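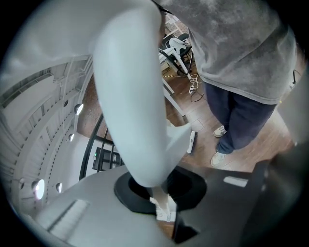

The Pundier collection is a set of short recordings of people doing everyday jobs with a gripper in each hand. A learning system is trained on the recordings and later tries the same jobs by itself. We record in ordinary rooms and leave most of what we find where it is, so you will see desks, office chairs and white and black cables running loose on a floorboard or two. The questions below are the ones new recorders send us most often.

What is the job I'm being asked to do?

At the Folton room it is picking up scraps. You lift bits of paper and wrappers off the floor with a gripper and drop them in the metal container. Other rooms have other jobs, and your sheet will tell you which one you're on. Please read it even if you've done that room before, as the wording changes.

Do I need any experience with robots?

No. If you can use kitchen tongs you will be fine. Most people take a session to get used to the weight and to how wide the jaws open.

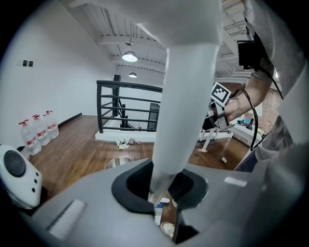
Second gripper in hand, with its marker on top. Water jugs against the wall at left.

What are the black and white squares for?

They are markers. Software uses them to work out where each gripper is. Keep sleeves, hair and the cable clear of them. If one gets scratched or starts to peel, stop and tell us - don't tape it down yourself.

How long is a session?

Four recordings make a block, and you can do up to 7 blocks in a day. Take a break between blocks whether or not you feel tired. Tired arms give jerky recordings and we end up throwing those out.

How fast should I go?

At the speed you would tidy your own floor. Don't slow down to be neat and don't race the timer.
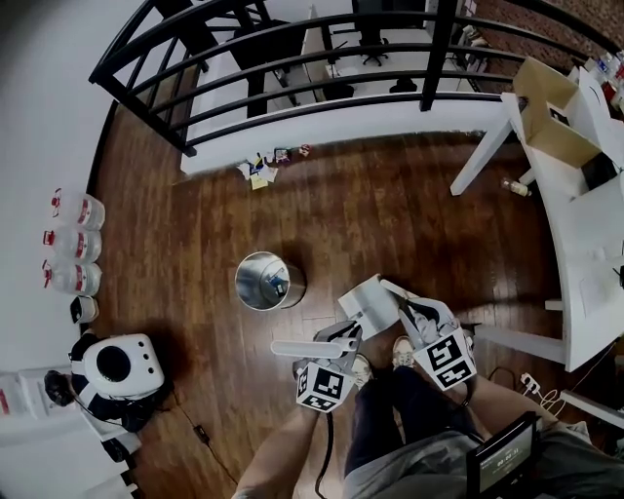

If you find yourself holding your breath or locking your elbows, you are going too slowly. It also helps to decide which scrap you're going for before you move. Wandering back and forth over the pile is hard for the system to learn from.

I dropped something. Do I start again?

No, pick it up and carry on. We want drops and second tries in there. Start again only if a cable comes out, someone walks into you, or you touch the scrap with your fingers.

Can I move the furniture or the jugs?

Not during a block. Between blocks you may shift the scraps, and you should, or every recording will look the same. Leave the table and the jugs where they are unless your sheet says otherwise. 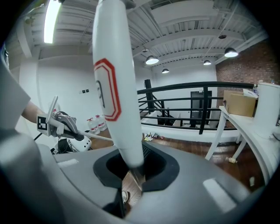
Folton room, looking towards the railing. Table and open cardboard box on the right.

How many recordings does the room need?

The target for scraps is 200. We had 78 accepted by the end of October. "Accepted" means checked from start to finish by one of us, so your own tally may be higher than the one we send you.

Why was my recording rejected?

Usually a marker was covered for too long, or the last scrap was never let go of. The reason is in the notes column beside your entry. If it's blank, or you don't agree with it, write to Yevhen Lysenko and give the block number.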